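Nelon Two-Finger Gripper with Wrist Camera

We started selling the Nelon last April, after Nathalie Petrenko had spent most of a winter swapping grippers on and off the bench arm, and it has quietly become the one we reach for first. The fingers are black, rounded and pleasantly chunky, with a dotted grip pad, and the wrist camera keeps their tips in view the whole time you're lining up on something thin like a marker.
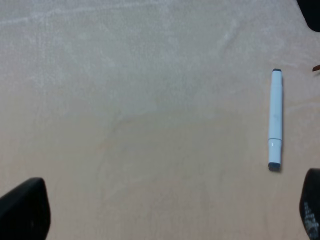

Can I fit it to an arm I already own?
Most small arms will take it with the Fornside adapter plate, sold separately. Send us your flange drawing if you aren't sure and Edem Eshun will check it for you.

The finger you choose matters more than people expect, so do read this bit before ordering. The standard pair opens to 70 mm and suits pens, small boxes and the like, while the wide pair goes to 120 mm and is a little slower to close. 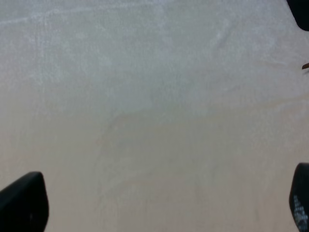
We tried the Garrido alongside it for a good few weeks — a lovely gripper, very strong — but its camera sits higher, and we kept losing sight of small things in the last inch.
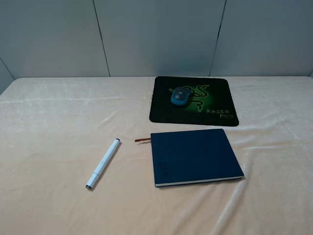 Do plan on a second camera beside the table too, if you can stretch to it. Any decent fixed one will do, and our controller takes both feeds.

Price: $585 with standard fingers
Part number: 3822
Questions: ask for Edem or Nathalie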